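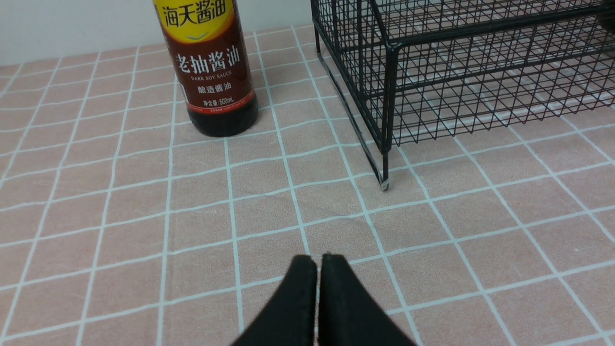 首页 | 检查表 | 家务自动化 | 场地 | 联系
分类：安全检查 > 家用机械臂 > 厨房整理
打印本页 | 用电子邮件发送

厨房整理作业安全检查表（附意见）

检查对象：Hivano 单臂，两指夹爪，腕部相机
作业内容：在桌面上拿取调料瓶和罐子，放入金属网篮，再从网篮取出
场地：Vuorinen 样板厨房
填表：Piret Ramanauskas
复核：Heikki Saarinen
时间：七月，下午开始，一直做到晚饭以前

填写说明

每一项写“通过”“有条件通过”或者“不通过”。有条件通过的意思是：有人站在急停按钮旁边的时候可以做，没有人的时候不可以做。请不要发明第四种结果。上一次有同事写了“基本可以”，后来我们开会讨论了很长时间，“基本”到底是多少。

中文不是我的母语，如果某一项读起来有两种意思，请按照比较严格的那一种执行，并且写信告诉我，我会改。

第一部分 开机以前

底座固定，用手推不晃动。
结果：通过。
意见：夹具是 Cakwood 的旧型号，螺丝要用力拧到底。Heikki 认为应该换新的，我认为可以用到年底。

急停按钮在操作人员伸手能碰到的地方。
结果：通过。
意见：按钮的线比较长，拖在地上。请沿着墙脚放好线，不要从椅子中间穿过去。

急停以后，夹爪保持夹住，不自动松开。
结果：有条件通过。
意见：这一条我们争论过。如果夹的是玻璃瓶，松开会掉下来；如果夹的是人的手指，不松开会很疼。现在的设置是保持夹住，但是力减小。用厚手套里面塞毛巾试过，可以慢慢抽出来。我没有用自己的手试，也请大家不要用自己的手试。

夹爪手指表面没有裂口，没有油。
结果：通过。
意见：每次换班擦一次。厨房里的油很薄，眼睛看不见，所以请用白纸巾擦，看纸巾。

第二部分 桌面和物品

桌布平整，边缘不垂到机械臂能勾住的地方。
结果：有条件通过。
意见：有桌布比没有桌布难得多。夹爪下降太低的时候会先压住布，然后布和上面的东西一起走。工厂的台面没有这个问题，可是人家里是有桌布的，我们不能要求每一家都把桌布拿走。目前的办法是限制最低高度，代价是矮的东西夹不稳。细小的皱纹可以接受，折起来的地方要用手抚平。

瓶盖已经拧紧。
结果：通过。
意见：由人检查，用手拧一下。机器现在不会判断瓶盖有没有拧紧。酱油瓶特别要注意，深色的液体洒在浅色的布上，洗起来非常麻烦，我已经洗过。

瓶子中间有标签的部分可以夹，瓶肩不可以夹。
结果：有条件通过。
意见：塑料瓶的瓶肩是圆的，又滑又反光，夹爪在那里会往上滑。程序有时候仍然选择瓶肩，好像它喜欢亮的地方。Brotov 的识别模块更新以后情况好了一些，但是我没有看到它完全不再犯。瓶身透明、里面液体又很深的时候，它对瓶子边缘的估计偏窄。

瓶子和网篮之间留有空位，夹爪张开时两边都不碰到东西。
结果：通过。
意见：人摆东西的时候喜欢摆得紧，因为看起来整齐。给机器摆要松一点。这件事本身说明它还不能算会做家务，真正的厨房里没有人替它把东西分开。

第三部分 网篮

网篮放稳，四个角都着地，推篮沿时不滑动。
结果：有条件通过。
意见：网篮轻，夹爪碰一下就会转一个角度。转了以后程序还以为篮子在原来的位置。建议每放一件东西以后重新看一次篮子，虽然会慢。Heikki 在复核栏写“太慢了”，我在下面写“比掉在地上快”。两句话都保留在原表里。

夹爪手指不会插进网格。
结果：不通过。
意见：见下面的说明。

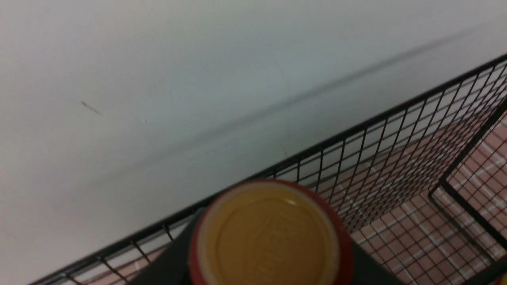

金属网篮对深度测量很不友好，细的黑线有时候测得到，有时候测不到，而网孔后面的地面一直测得到。于是在程序的眼睛里，篮子的一面墙像有很多洞的雾。我用红边的圆筒罐来说明：黄橙色的圆面正对着相机，罐子靠在夹爪这里，位置比篮沿低一点，和后面的网格有一部分重叠。只看这一个画面，我自己也不敢说罐子在篮子里面还是外面，何况透过网格还看得见红褐色的方砖，砖缝的直线和铁丝的直线又混在一起。圆面上有凸起的字，可是读不清楚，靠读字来认东西在这个角度行不通。所以我把这一项定为不通过，直到有第二个视角，或者篮子里面垫一块不透明的布。

放下物品以前，夹爪先停一下，确认高度。
结果：有条件通过。
意见：停的时间现在是2秒。我愿意它长一些。看的人会着急，以为机器坏了，有人伸手去帮忙，这才是危险的地方。请在旁边贴一张纸，写“它在想，请不要帮它”。

物品放下以后不倒。
结果：有条件通过。
意见：圆筒形的东西如果横着放进去会滚，滚到角上就停住，这个可以接受。竖着放要看罐底是不是正好压在铁丝上。瓶子比罐子好，原因我没有研究清楚。

从网篮取出物品时，篮子不跟着起来。
结果：不通过。
意见：罐子的边挂住篮沿的时候，机器继续往上提，篮子也离开桌面。力的上限已经调低，可是调得太低就提不起装满的瓶子。需要按物品分别设定。在设定完成以前，取出这一步由人来做。

第四部分 周围的人

作业时，机械臂能到的范围以内没有人的手、头发、围巾。
结果：通过。
意见：在地上贴了黄色胶带。胶带在瓷砖上不太粘，请每天早上检查。

小孩和宠物不在房间里。
结果：通过。
意见：样板厨房没有小孩，所以这一项很容易写通过。到真的家庭里去，它会变成最难的一项。我不赞成现在就去。

操作人员知道怎么手动把手臂推开。
结果：有条件通过。
意见：要按住肘部的按钮再推，很多人只推不按。请每个新同事当着复核人做3次，做完签名。

墙面和家具没有被碰撞。
结果：通过。
意见：开始以前先把墙上已经有的划痕和小黑点记在场地表里，免得以后吵是谁弄的。场地表在 Vuorinen 那边的文件夹，不在我们这边。

第五部分 记录

每一次夹取都有日志，失败的也要留下。
结果：通过。
意见：到这次检查为止，日志里有超过1355次夹取。请不要只挑成功的拿给参观的人看。失败的记录里面有很多重复的，可以合并，但是不能删除。

每一次人工干预都写明原因。
结果：不通过。
意见：我抽看了14条，有的只写“扶了一下”。扶了什么？扶的时候手在哪里？夹爪是开的还是合的？这些都要写。如果来不及写，可以先录音，晚上再补。

填表人的总意见

常常有人问我，机器现在能不能做家务。我的工作是检查，所以我只能回答一件一件具体的事。把一个拧紧了盖子的瓶子从桌子上拿起来，周围有空位，旁边有人看着：可以。把它放进网篮：有时候可以，要慢。从装了几样东西的网篮里把它拿出来：我不签字。

人做这件事的时候不看网格，手伸进去，碰到铁丝就绕开，碰到罐子就握住。我母亲一边打电话一边可以做。夹爪没有这样的皮肤，它主要依靠看，而厨房里有很多东西不好看清楚，例如透明的、反光的、有孔的，还有软的。车间里的情况容易一些，料盒是实心的，位置是画好的，同一个零件来很多次。我们在车间用的那张检查表比这一张短得多，请不要拿那一张来代替。

我同意继续在样板厨房作业，条件是有人在场，并且暂停取出步骤。我不同意夜间无人作业。

复核人意见（Heikki Saarinen）

同意大部分结论。关于网格的一项，我认为垫布是临时办法，用户买网篮就是因为它通风、容易洗，垫了布就没有意义。请优先做第二个视角。关于停顿时间，保留我的意见。最低高度的限制请写进参数文件，现在只写在白板上，白板会被擦掉。

待办

篮子内侧垫布，颜色不要选粉红，和桌布太接近。（Piret）
第二个相机的支架，问 Cakwood 有没有现成的。（Heikki）
取出时的力，按物品分别设定，先做酱油瓶，再做圆筒罐。（Brotov 的同事来时一起做）
重写人工干预的填写格式，加上“手的位置”一栏。（Piret）
换地上的胶带。（谁先到谁换）

标签：机械臂，厨房，网篮，检查表，人工干预
打印本页 | 用电子邮件发送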